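Plurkden Creek Cleanup: Progress Report to the Urcombe Fund
2 min read

Tuesday, May 21, 2019
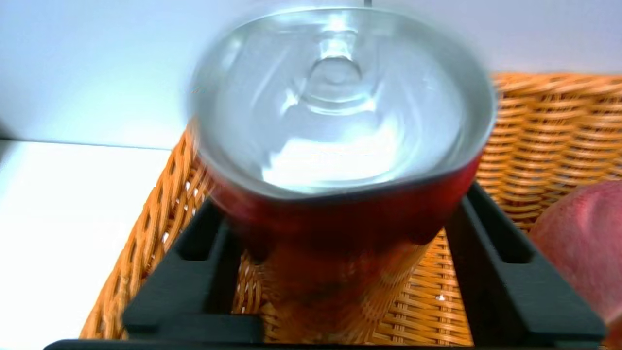 Our spring season on the creek has gone better than we dared hope! Your grant of $800 paid for waders, grabbers and the trailer rental, and we've now pulled 3,842 pounds of trash out of the lower stretch. Drink cans like the red one with the silver lid are still what we find most, and we've started taking them to the scrap yard on Mill Road (it pays by weight, so every bag helps). Tires come next, then fishing line.

We held eight cleanup days. Arnel Tagle's crew finished the bank below the footbridge, and the kids from the middle school planted 583 willow cuttings there. A good many are already leafing out!

The culvert is behind schedule. The county wants a second permit before we can clear it, and I've asked for a June date. I'll send receipts with the next report.

Tobias Iwasaki, project lead

14 shares · 2 comments

Dee: Walked the dog there Sunday, what a difference.

Marty P.: Do you still need a truck for the tires? I can lend mine.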